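Section 6. First Chore Run: Clearing Small Items Into a Bin

Read this section before you promise anyone a clean kitchen. The Zerley two-arm bench can do a few household jobs under supervision. It can't yet be left to do any of them. The sales sheet for the Veloso chore software says "ready for everyday tasks," and on our bench in Jaltstead that has been true of one task, on a good morning, with someone standing at the stop button.

6.1 Before you start

1. Finish the arm calibration in Section 4. If you moved the bench afterward, even by a hand's width, do it again.
2. Check that both base plates are tight on the front rail. A loose plate shows up as a gripper that closes a little to one side of everything.
3. Put one open bin between the arms, within reach of both. Walk each arm by hand to all four corners of the bin and back out. If an arm has to stretch fully straight to get there, move the bin.
4. Pick small, light, dry items that don't break. Plastic cups are a fair first choice. Eggs, glassware and anything with a sharp edge are not.
5. Run the arm cables with enough slack to let the elbow bend all the way. Then fold and unfold each arm by hand and look for pulling or rubbing.

CAUTION: Do not load a chore program while anyone's hands are inside the enclosure. The software "pause" holds the arms in place under power. It is not a stop. Use the red button.

6.2 Running the chore

1. Switch on the arm power and wait for the ready message on the control screen.
2. Choose Tidy > Small Items > Single Bin. Leave the speed at 14 percent. The menu will offer you more.
3. Set the number of tries per item to two. With a higher setting, a confused arm will push the same cup across the table until it runs out of table.
4. Press Start and keep your eyes on the grippers. The progress bar counts attempts, and it will happily reach the end with items still lying outside the bin.
5. When the program reports Done, look for yourself before you write down a result.

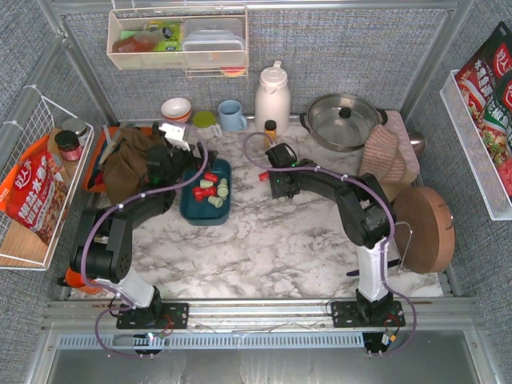 6. Press Home and wait until both arms have stopped moving. Only then reach in to reset the items.

Note: Log every time you touch something during a run, including the small nudges. A cup you turned the right way up for the gripper is a cup you handled yourself. Our first log left those out and looked wonderful.

6.3 What to expect

We ran 734 item pickups on the Skonness grippers before writing this section. Loose items on a bare tabletop went fairly well. Results got worse whenever two items touched, when one lay on its side, or when the lighting changed in the afternoon. Lids, cloths and anything with a handle are a separate matter, and we don't support them in this release, whatever the demo video suggests.

Speed is the other disappointment. A person clears a handful of cups in the time it takes the program to load. If you hope to save labor, include the set-up, the resets and the wages of whoever is watching.

6.4 If something goes wrong

Gripper closes on air: Recheck the base plates, then the calibration. Shiny or see-through items also cause this, and there is no fix yet.

Both arms go for the same item: Press the red button. Set Arm Priority to Left or Right. The Auto setting is listed as experimental and deserves the label.

Item dropped outside the bin: Let the program finish. Do not reach in to help.

Error 1586: A joint has met more resistance than it expected. Usually it's a cable. Free the cable, press Home, and start over from 6.1, step 5.

Arm stops for no clear reason: Save the log before restarting, as a restart erases it. Send it in with a note of what was on the table.

6.5 Before moving on to other chores

Do not go on to Section 7 (wiping and folding) until you have ten clean runs in a row with no help. We needed until March to get there, and wiping still isn't something I would do near food.

Section revised Jan 31, 2018, run counts excepted, which are updated as they come in. Corrections to Amirhossein Shahbazi, bench documentation.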